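4.2 Open-day demonstration

The second round of trials took place during the open day at the Kisari building on Mon 24 February. Visitors stood behind a rope and watched the Gukance platform tidy a living room — a task we chose over block stacking, which had drawn little interest the year before. The run sheet listed 299 attempts from the laboratory phase as a baseline. No settings were changed for the public session, and the wrist cameras fed a monitor that visitors could see.

Contact with soft goods remains the hardest part of the task to judge from the wrist view. The ribbed finger fills much of the image, is out of focus at close range, and hides the fabric at the point where the grasp is decided.

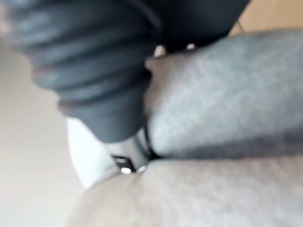 Brandão asked whether the policy should use the wrist view at all once the finger is near the cloth, and suggested weighting the head view more heavily over the last 8 cm. We had tried a fixed switch of this kind in the Flitach configuration and dropped it, as the arms tended to pause at the changeover. A gradual weighting has not been tested and is planned for March.

The head view gives the planner both grippers, the target and the sofa at once. For a pillow on the floor the approach is two-handed, with one gripper to each side. Targets close to the sofa base leave less room for the fingers, and the planner treats the front of the seat cushions as a fixed boundary. 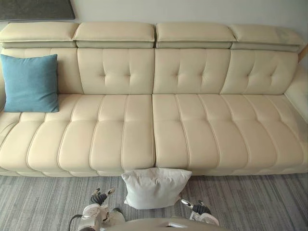 Figure 2. Head view of the pillow task, with the grippers on either side of the white pillow on the carpet.

Visitor comments were collected on paper forms and coded by 2 raters. Most concerned speed. Several asked how the system would cope with a pet or a small child in the room, a case outside the present study.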